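One to a box: how Drudetti lays out its doughnuts

Rodica Cârstea has sold doughnuts at Drudetti in Stolitz since it opened, and for most of that time they sat in a heap under glass. By mid-morning the icing had rubbed off on its neighbours. In April she changed over to small boxes, one doughnut in each, and has kept to it.

The boxes are plain kraft card. A sheet of printed paper goes in first, with the edges left standing up, so that a customer can lift the doughnut out without touching the glaze. She bought 2000 of them from Trirkel, a packaging firm in Hodoroagă, and had 1169 left when we visited.

On the counter they go into white plastic trays with clear roll-top covers. The cover swings to the back when the tray is being filled and comes down again afterwards.

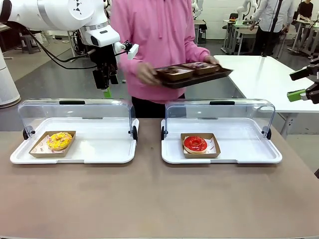
Yellow icing and red glaze in the open trays, with two more boxes ready on the brown one.

Filling starts at 4 in the morning with the plain glazes, which set quickest. Chocolate takes longer and comes out later. Cârstea puts different colours next to each other where she can. "People point," she says. "If there are two browns together I have to ask which one they mean."

Sprinkles go on while the icing is still soft. She presses the doughnut face down into a shallow dish of them, lifts it straight up and leaves it for roughly 2 minutes before it goes in its box. Shaking them on from above left bare patches and a messy table. 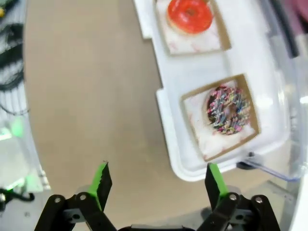 Red glaze and chocolate with sprinkles, each on its own printed paper.

The covers are washed by hand in warm water, as a rough sponge clouds the plastic. Boxes that haven't sold by closing are folded shut and go at half price from the side door. The paper liners are the dearest part of the whole arrangement, and she is looking for a cheaper one without a print.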